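Sprechernotizen — »Greifen lernen, ohne sich zu blamieren«
Hotbridge, 16/10/2025, Saal 2, 50 Minuten inklusive Fragen

Folie 1 — Einstieg
Kurz warten, bis alle sitzen. Kein Witz über Kaffee. Direkt zu den Handkameras.

Folie 2 — Was die Handkamera sieht
Alle vier nacheinander zeigen, je ein paar Sekunden, nichts sagen.

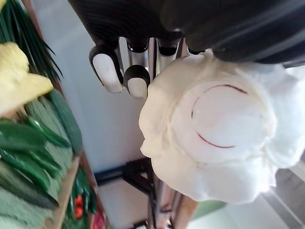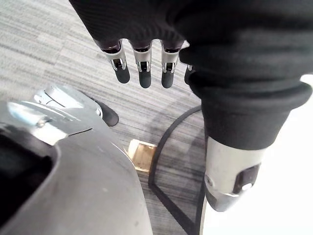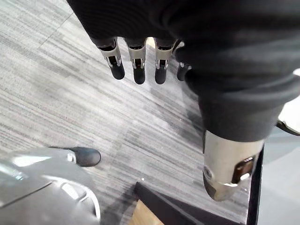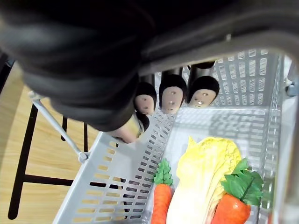
Folie 3 — Verdeckung
Auf allen vieren ist die eigene Hardware groß im Bild. Der Planer von Flenomano hielt sie anfangs für ein Hindernis und wich ihr aus. Man kann seiner eigenen Hand nicht ausweichen, aber er hat es mit Ausdauer versucht.
Lösung: Selbstmaske aus den Gelenkwinkeln, pro Kamera gerechnet. Der dunkle Stoff auf dem zweiten und dritten Bild steht in keinem CAD-Modell, also kommt dort eine gelernte Maske dazu.
(Zurückblättern zum dritten, auf den Daumen zeigen: näher an der Linse als die Finger, deshalb so riesig.)

Folie 4 — Perzeption
Erstes Bild: die Gurken im Regal gehen noch. Das zerknitterte weiße Ding rechts hat der Detektor mit großer Überzeugung in drei Objekte zerlegt. Konfidenz ist bei uns eine Charakterfrage.
Viertes Bild: Kohl und Möhren im Korb, Spielzeug. Blattwerk überlappt, die Instanzgrenzen wandern. Und durch die Schlitze der Korbwand erkennt das Tiefenmodul gern den Fußboden als Korbboden. Filter Song nur kurz erwähnen, sonst fragt wieder jemand nach dem Namen.

Folie 5 — Regelung
Latenz von Kamera bis Gelenkbefehl: 335 ms im Juni, jetzt 54. Den Applaus abwarten, falls er kommt. Der größte Teil war eine Log-Ausgabe, die synchron auf die Platte schrieb. Ja, das war unser Code.

Folie 6 — Werkzeuge
Renen live starten, Aufzeichnung in Zeitlupe abspielen, Masken ein- und ausblenden. Wenn das WLAN hängt: lokale Kopie, zweiter Tab.

Fragen
Wenn jemand nach der Erfolgsquote fragt — auf den Anhang verweisen und langsam blättern.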